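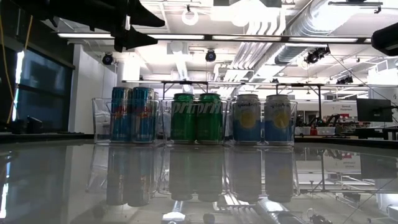
21 August 2023

Budget day, and I loved it! I know how that sounds. We finally have a number to plan against for the second arm, and I sat down with my coffee and a fresh spreadsheet and didn't look up until lunch.

The Sorneck quote came in overnight. The arm itself is what we expected, but the gripper fingers are $487 a set and I want two sets, a spare from day one this time. In July we lost seven working days waiting on a replacement pair, and I'm still grumpy about it. Chareonsuk can do a cheaper finger in a softer grey rubber — must ask for a sample before I get carried away.

Then the holders. I'm so pleased with the clear acrylic ones, two cans to a box, and they butt up against each other nicely to make one row. Pultovgate will cut more at $53 each, or $66 with the thicker walls. I've put down the thicker ones and will probably be talked out of it. Green Sprite cans, Red Bull, Spindrift: three colours you can tell apart from across the room, and groceries hardly dent the budget.

The tabletop is my one real worry. It's gorgeous, dark and polished like a lake at night, and every can has an upside-down twin in it. The ceiling lights show up too. I've added a line for a matte mat so we can try both surfaces. Cheap, easy, should have thought of it in autumn.

Still to price: freight, a second bench, the Andach service plan (yearly or by the visit?), and longer cables, which I forget every single time.

I keep picturing two arms going at once, one stocking and one clearing. Freight first, though. Ring them before ten tomorrow.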